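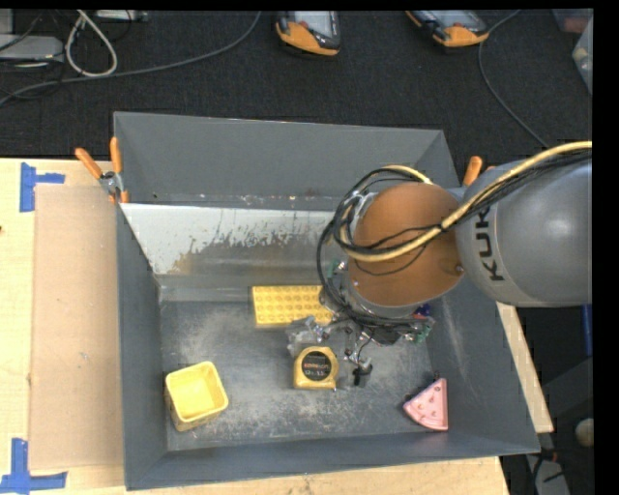

Visit report: Ackermann bin-picking kit, Terncombe

Britta Hinrichs and I went to the Ackermann workshop at Terncombe in December to look at their bin-picking kit for the returns line at Ullbridge. Benedikt Haberkorn showed us the cell and ran it from 10 in the morning until just after three. Hartmut Gerlach joined for the section on pricing.

What is on offer

The kit consists of a gripper, a camera, a small controller and the Fitside software, which picks the grasp point. The arm is not included. Ackermann supports several makes, and the cell we were shown had a KUKA. Our own arm is four years old, and Haberkorn wants its controller version before he will confirm that it can be used. Eckhard Brandes has been asked to send it.

Test set-up

The cell is a bench cell and should be judged as one. A grey bin stands on a wooden table with orange-handled spring clamps at its edges, and the gripper wiring is exposed. The production version of the gripper has a closed housing, which we handled but did not see fitted to an arm.

The items used were deliberately mixed. They included a yellow tape measure, a square yellow cup, a yellow block with a studded or dimpled face and a pink wedge. The bin floor is heavily scratched. I asked whether this upset the camera, and was told that the software is taught each bin once, worn or new, and has to be taught again if the bin is changed for a different type.

Results

We logged 64 attempts, of which 43 ended with the item in the correct tray at the first try. Most of the failures were items lying close to a side wall, where the software chose a grasp the gripper could not reach. The cup was dropped twice when held by the rim. Items in the middle of the bin gave little trouble. We did not test bagged goods, and these make up a large part of our returns, so the result cannot be carried over to Ullbridge as it stands.

Points to settle

Cable routing. On the bench arm the cables run outside the joints in wide loops. We would need them sleeved and tied back. Gerlach quoted this as an extra at 415 per arm.

Finger wear. The pads are to be checked every 2,000 picks. At our volume that falls within a single shift, and Marlene Pfeiffer should say whether maintenance can cover it.

Bin depth. Our bins may be deeper than the one used. Drawings to be sent.

Recommendation

No order yet. Ackermann will lend a kit for trial if we supply the arm and the bins. I suggest we accept, use bagged goods from the first day, and log wall-side items separately.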